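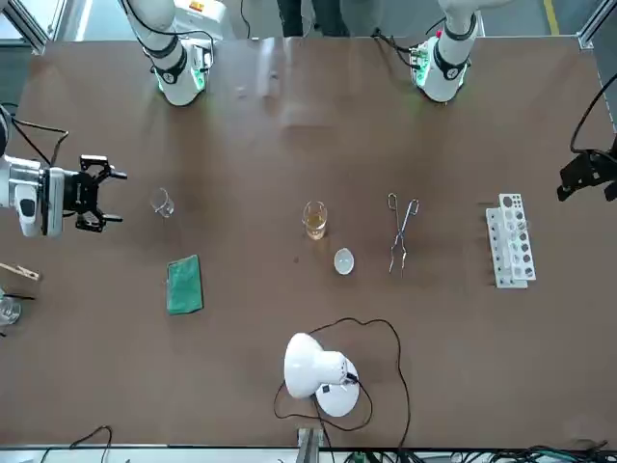

Brown tabletop with two white arms, seen from above.

Roman water supply: lead or clay for the branch lines?

2 min read

Ferri
Reading up on Roman plumbing. Most popular accounts say lead throughout. The dig report for Drurthorpe lists 267 pipe fragments, 209 of them fired clay. Was lead only used near the tap end?

Jevex
Depends on pressure. Clay joints leak under a high head, so lead went where the line dipped. On a steady fall clay was cheaper and easier to mend.

Alo
Disagree. Fragment counts prove very little. Lead was dug up and melted down for centuries, clay was left in the ground. You are counting what was not worth stealing.

We use cookies to improve your visit. Accept | Settings

Ferri
Fair, but the report also has 85 metres of trench with clay still in place and no gap where lead could have been pulled.
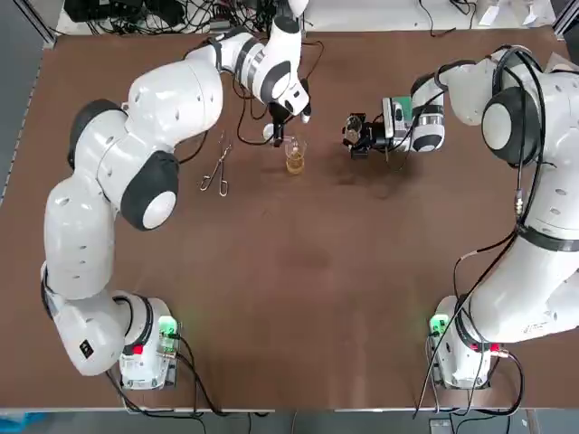 Manju Bhardwaj
Vitruvius preferred clay on grounds of health and said the water tasted better. He still gave standard weights for lead pipe, so both must have been in normal use.

Alo
He wrote what builders ought to do. Limescale would have coated the lead in hard water areas anyway.

Jevex
Only if the flow was constant and the water hard. Ferri, does the report give the fall on that trench?

Ferri
Not in the summary. I'll check the full copy on Wednesday.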